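パルタネンの「小さな作業台」シリーズに新色、ラベンダーの壁に合わせてみました

2023-05-26

北欧雑貨のPartanen(パルタネン)から、壁かけ収納の新しいラインが出ました!名前は「Roma」。去年の12月に予告が出てからずっと待っていたので、発売の知らせを見た瞬間に変な声が出ました(家族に心配されました)。

今回のRomaは、ワイヤーのバスケットとメッシュの棚が中心で、全部で29種類。色は白とグレーの二色だけなんですけど、そのぶんサイズがやたらと細かく分かれていて、カタログを見ているだけで一晩つぶれます。いちばん小さい棚が1,000円からというのもうれしいところ。前のシリーズの「Allomville」はかわいいけどお値段が…という声が多かったので、そこはちゃんと聞いてくれたのかなと思っています。

先週、Sekorstead(セコルステッド)のお店の先行お披露目に行ってきました。朝いちばんに着いたのにもう列ができていて、配られた整理券の番号が383番。え、棚ですよ?棚を見るのにこんなに並ぶの?とびっくりしつつ、自分もしっかり並んでいるので何も言えません。お店の人の話では、初日だけでほぼ400人が来たそうです。

で、実物を見た感想なんですが、白がすごくきれいです。真っ白というより、ちょっとだけやわらかい感じの白で、淡い色の壁にかけると変に浮かないんですよね。とくに薄紫の壁との組み合わせがよくて、わたしはそこで足が止まりました。紫の壁って難しいイメージがあったけど、白いワイヤーと銀色のフレームが入るとすっきり見えるんだなあと。あと大理石柄の天板!汚れが目立つかなと心配になるタイプの柄ですけど、グレーの筋が入っているとやっぱり雰囲気が出ます。

バスケットは中身を入れなくてもサマになるのがずるいです。わたしは買ったらすぐ何か詰め込んでしまう性格なので、今回はしばらく空っぽのまま飾るぞと心に決めました。三日もつかどうか。下に花瓶を置いて、花がバスケットの底に届きそうなくらいの高さにするのがおすすめです。黄色い花だと紫のガラスとけんかしそうなのに、並べてみると元気な感じになって、これは家でもまねします。

逆に、ちょっと気になったのは二段のメッシュ棚のほう。上の段はトレーみたいに長くて、布とか紙ものをぽんと置くのに便利そうなんですが、下の段は奥まっているので、背の高いものを置くと出し入れしにくいかもしれません。わたしなら下はハンドクリームか、種の袋くらいにしておきます。取り付けはボルト留めなので、賃貸の方は壁に穴をあけていいか先に確認してくださいね。うちは確認する前に買ってしまい、いま棚が玄関に立てかけてあります。

それから小物の話も少しだけ。こういう作業台まわりって、つい実用品ばかり並べがちですけど、おもちゃのスコップとか、色のついたブロックを積んだものとか、そういう遊びのあるものがひとつふたつあるとぐっと楽しくなります。ピンクの持ち手に紫のスコップなんて、大人の園芸コーナーではまず選ばない色ですよね。でもラベンダーの壁の前だとなじむんですよ。オレンジと黄色のブロックも、黄色い花とおそろいみたいで好きでした。下に敷く板は、新品のぴかぴかより使いこんで茶色いしみのついた白い板のほうが、わたしは断然好みです。

Romaはお店と通販の両方で買えますが、通販は小さいサイズから順に売り切れているようです。グレーはまだ余裕があるみたい。白の長いバスケットを狙っている方はお早めに。次の入荷の日はまだ発表されていないので、わかったらまたここに書きますね。わたしは来月、角に置ける小さい棚を買い足しに、もう一度Sekorsteadまで行くつもりです。

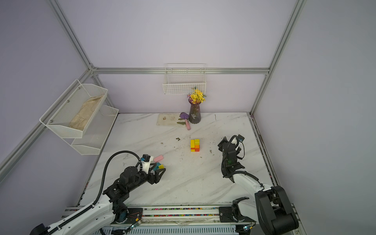
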